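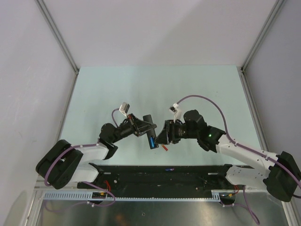
The two arms at the Nosley bench, meeting in the middle.

Two Hands Are Harder Than One: notes for the Siltik club talk
By Fuseini Kwofie – January 25, 2024
12 shares | 3 comments

Hello and welcome (slowly, let people find a seat)

Thank everyone for coming out, and thank Magdolna Nyitrai for lending us the room and for putting up with us in general. Say who we are. Siltik is the robotics club at Nosley, there are four of us on this project, and none of us had touched a two-armed setup before last May. I'll talk for 20 minutes, and then I'd love to hear from you, especially if you've tried something similar and had an easier time of it!

The job we picked

Our task for the year is batteries. One arm holds a battery holder, the other arm works the cover, and between them they're supposed to get at the two cells inside and put everything back the way it was. A seven-year-old can do it in front of the TV. I mention this because my niece did it while I was explaining to her why it was difficult.

Talk about the cover for a bit here. It slides, and it has to slide along the body, so if the second arm pulls even slightly sideways the whole holder twists in the first arm's grip. We spent most of the fall on that twist. Squeezing harder was the first thing we all thought of, and please tell them we tried it, and that it made the cover stick. What helped in the end was slowing the pull way down and letting the holding arm give a little.

Mention the colors too. One cell has a blue label and the other is orange going to red, and we like having them different – when you go back through the recordings late at night you can tell at a glance which one you're looking at.

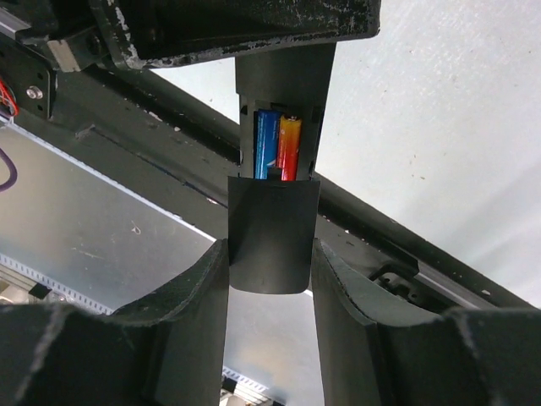

Motors, cables, and my apology to Magdolna

People always ask what's inside the joints, so have this ready. The motors say DAMIAO on them, DC 24V, and each one we check has a little green light. Our habit at the start of a session is to go along the arms and look for green before anybody says the word "go." It sounds fussy, I know, but it has saved us a lot of head scratching.

Then cables. The purple ones have to travel with the arm through every bend, so they need slack, but too much slack and they wander into places you'd like to keep clear. We use white cable ties and a good deal of patience. Tell the story of the afternoon I tied one down too tight and lost the wrist camera every time the elbow straightened. (Magdolna found it in a minute. I had been at it since lunch.)

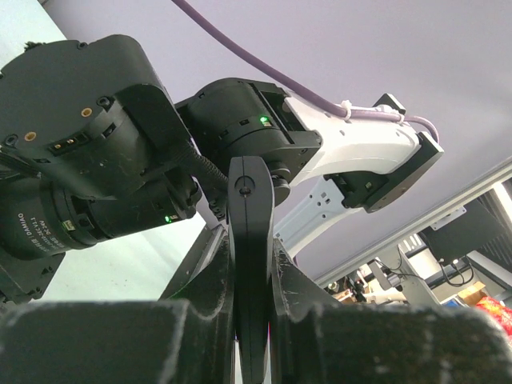 How we practice

We keep a log, which we call Farier after a dog one of us used to have. Every practice run goes in it, good or bad, with a line about what we think happened. We're at 84 runs now. Each one can leave us with up to 4000 rows of joint readings, so please don't ask me whether I've read them all.

The meeting point is where I'd like to spend the most time. Getting each arm to a spot on its own is fine. Getting two grippers to come in close without bumping, when each is a hair off from where it believes it is, takes a lot of small corrections, and we rehearse that approach with small parts as well as with the battery holder.

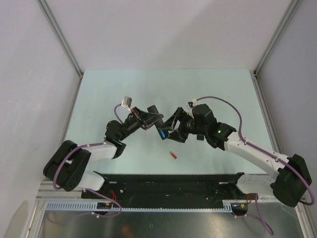
We used to start both arms together, and I was very attached to that because it looked so nice. These days one arm goes first and stays put, and the second comes to it. Pause here if people want to argue, since somebody usually does, and it's a good argument to have. If it gets long, move it to the end.

What's next

Putting the cover back on is still our weak spot, so that's the plan for the spring. We'd also like new members, and you don't need to know how to code. Sign-up sheet is by the door, and I'll stay behind in Oberholzer Hall as long as anyone wants to chat.

Contact: Siltik Robotics Club, Oberholzer Hall, Nosley | Back to top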